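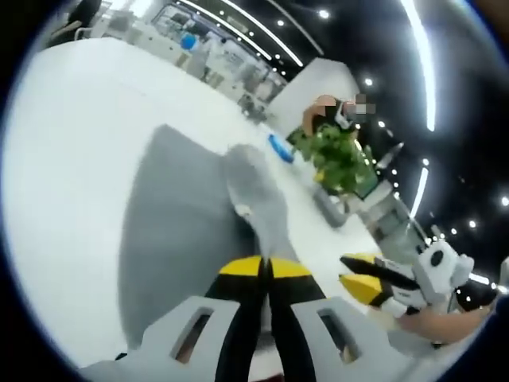
Two of the hand-held grippers over a white tabletop, striped jaws in view.

Wolico hand-held gripper kit: your questions

I run the hire desk for the Wolico kit, so most of these land in my inbox. If yours isn't covered, flick me an email and I'll add it!

What do I get in the hire kit?
Two grippers (one for each hand), a charging dock, spare jaw tips and a padded case. The Prulen software licence comes with it for as long as you've got the gear.

Do I need a robot arm to use it?
Nope. You hold the grippers yourself and do the job by hand, and Prulen turns the recordings into something your arm can learn from later on. Plenty of our customers don't have their arm yet when they start recording.

Why are the jaws striped?
I get this one a lot. The black and yellow helps Prulen follow how far the jaws are open. Please don't stick tape or labels over the stripes, even if your asset register people beg you. Put the sticker on the case.

The view looks really curved. Is my unit faulty?
No, it's a fisheye lens and it's meant to look like that. Straight table edges bend, ceiling lights bend, everything bends. You'll stop noticing after the first session. If the picture is smeary as well as curved, give the lens a wipe with the cloth in the lid pocket.

Can I record with other people in the room?
Yes, but ask them first. Faces can be blurred in Prulen before you export, and I'd leave that setting on.

How long does a charge last?
Five hours if you're going flat out. I plug mine in over lunch out of habit.

Does it work with our Manzano controller?
It does, from firmware 24 onwards. On anything older the export goes through but the jaw width comes out as zero, and then you ring me, and then I tell you to update the firmware. Trerkow controllers are fine on any version.

What's the shortest hire?
Two days. The longest without a fresh contract is 30, and you can roll over once by email.

What if I break a jaw tip?
Swap in a spare and pop the broken one back in the case so I know to replace it. Tips are covered. Housings aren't, sorry, so use the wrist straps!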